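Monday, October. Chamber run 6, soil cores from Skevham.

Mirko Donati wants to call this a nitrous oxide source. I don't, yet. Nine cores from the drained bit of the marsh, sealed in the dark chambers overnight, and the readings went up in all of them. Fine. They also went up in the blank, less steeply, and a blank that climbs is a leak or a dirty septum until someone shows me otherwise.

Things I'd want before believing any of it:

- blank rerun with new septa, same lids
- a second set from Grorusbridge, where the water table is higher and the effect ought to shrink
- somebody other than me reading the traces

Tullio De Luca thinks the cores warmed up in the van. Could be. The logger has 982 readings and a hole in the middle where the battery dropped out, so we can't tell, and I won't draw a line across the hole.

Mirko's scaling-up sum takes one field and multiplies it out to the whole Arain catchment. I asked what the error bar was. He said large – I said then leave it off the slide altogether.

Cal gas bottle is at 200 on the gauge. Regulator still ticks when opened. Trerside cores are in the cold room, bottom shelf, labels facing out. Don't move them.

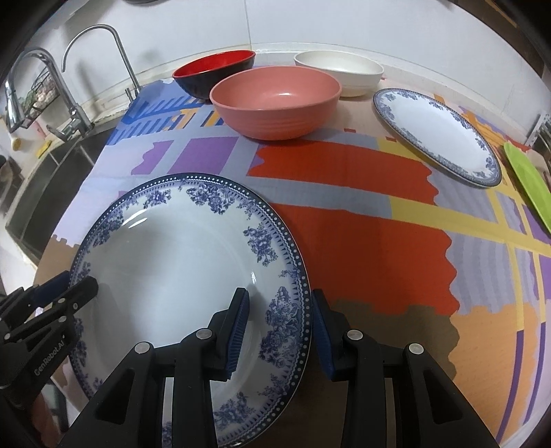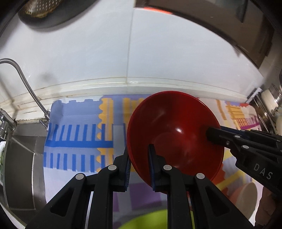 *Notebook 9, p. 200*

Blank restarted at ten past four with the new septa. Lid three needed a second go with the clamp. If it climbs again I'm swapping the tubing before we touch another core.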